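Subject: Re: Kartha two-arm kit, cloth handling
List: bench-automation
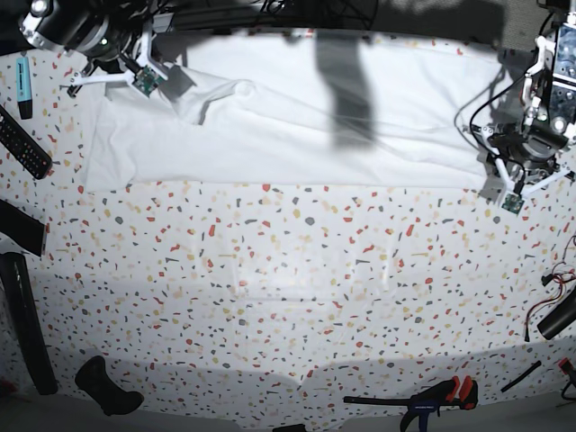
Hanne Mustonen wrote:
> Has anyone run the Kartha kit from Jenach on fabric? The sales
> sheet quotes 900 g payload per arm and says nothing about thin
> sheet material. We need to flatten and fold cotton squares, 80
> a shift. Also, is the Flilex software licence needed, or will
> the kit run without it?

Hanne,

We have had one on loan at Karcombe since September. Payload won't be your limit. Cloth weighs next to nothing and the arms hold position well enough at full reach.

Picking up a single layer is harder. With the stock fingers we logged 832 attempts on a flat cloth, and 190 of those failed to lift the edge. Most failures were at corners lying fully flat. If a fold already stands up a little, the grip is far more reliable. A patterned table cover under a plain white cloth made no difference to us either way.

Two points on the hardware. The small circuit boards sit out in the open near the fingertips, so keep the approach angle shallow. The cables on the left gripper loop outwards, and I would tie them back before running anything unattended.

Flilex is optional. Without it you get joint control and recording, but no paired-arm moves, and you would have to write the timing yourself. For folding I'd pay for it.

Which finger pads did Jenach quote you for? The soft ones are listed separately and ours came without.

Regards,
Karcombe test bench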